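Sticky drawers, loose handles and other stuff we keep getting asked about

Quick ones first.

Drawer drags on one side. Pull it right out, tip it over, look at the runners. Nine times out of ten it's crumbs and old fluff packed in the back corner. Old toothbrush, vacuum, done. If the runners are wood, rub a plain white candle along them. Not spray oil – it grabs dust and you'll be back in a month worse off than before.

Drawer sticks only in July. That's the humidity. Don't plane it! Wait till it's cooled off and see if it still rubs. Berwyn Cadwaladr took a good shaving off his in the summer and had a gap he could post a letter through all winter.

Loose handle. Tighten from the inside, holding the bar with your other hand so it doesn't twist. Screw just spins? Hole's worn, or the thread in the post is gone. New screw is cheap so try that first. If it bottoms out before it's tight, put a washer behind it.

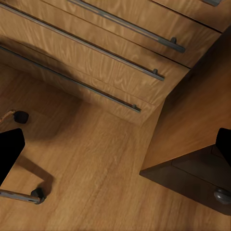
Clatetgate Home Repair Club – Workshop Tips

Long bar handles get grimy where the post meets the drawer front. Cotton swab, warm water, drop of dish soap. Wring it nearly dry. Go round the post, wipe, dry with a soft cloth straight away. No scouring pads on metal, and none on the wood either.

Wiping down drawer fronts: always with the grain. Dust first, then damp cloth, or you just push grit around. Oiled wood wants a different cleaner than varnished, so check the label before you pour anything.

Squeaks. Usually a runner screw backed out a half turn. Check those before buying anyting.

Small scratches on wood. Wax filler stick, a shade lighter than you think. Warm it in your hand, press in, scrape flat with an old bank card. Buff. Deep gouges are another page.

Sandpaper question, comes up every time. For bare wood between coats go fine. 800 is too fine for most of that, fine for de-nibbing a last coat of varnish if your careful. Light pressure, wipe off the dust, stop when it feels smooth.

Drawer liners – cut them a hair short at the back so they don't ride up and jam. Annelore Engelhardt uses leftover wallpaper, pattern side up, held down with double-sided tape at the front edge only. Comes out easy when you want to change it.

Smelly old drawer: baking soda in a saucer, leave it shut in there 19 hours or so, longer if it's bad. Then an open window. Cedar blocks afterwards if you like them. Sand the blocks lightly when the smell fades.

More on hinges when we get to it.

Page updated March 19, 2022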